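Every few months somebody tells me that analog cameras are finished, and every few months I climb a ladder at Restotstead and find one that has been working since before the somebody was hired.

The latest was Tudur Watkins, who wanted the whole warehouse ripped out and redone with network cameras. He had a quote from Linness and a brochure with a sunset on it. The cable in those walls is perfectly good twisted pair. With a decent balun at each end it will carry a clean picture to the far gate, and the far gate has not moved.

I have nothing against IP cameras. I own 8 of them, and they ask me for firmware more often than my children ask me for money. What I object to is paying for megapixels to watch a roller door go up and down. The door has two positions. I can tell them apart at 600 lines.

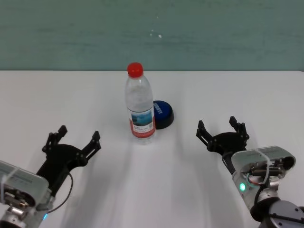
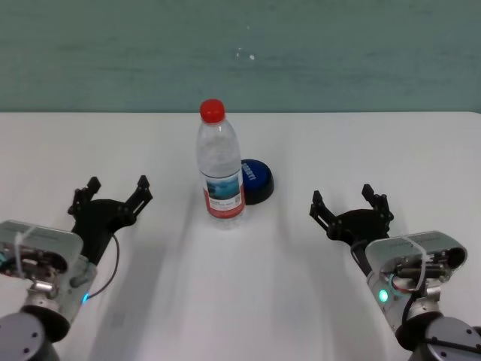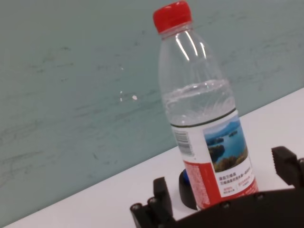
Bottled water, red cap.

Idris Llewellyn takes the other side, and he has a point about storage and searching. If you need to read a license plate at 60 feet in the rain, buy the better camera and stop arguing with me. But put it where the plates are – at the gate – and leave the stairwell alone.

Then spend what you saved on the boring things: a proper power supply, surge protection on the outdoor runs, and labels on both ends of every cable. I have yet to see a brochure with a label on the cover. Watkins has agreed to start with the gate in October, and he is keeping the brochure in case I retire.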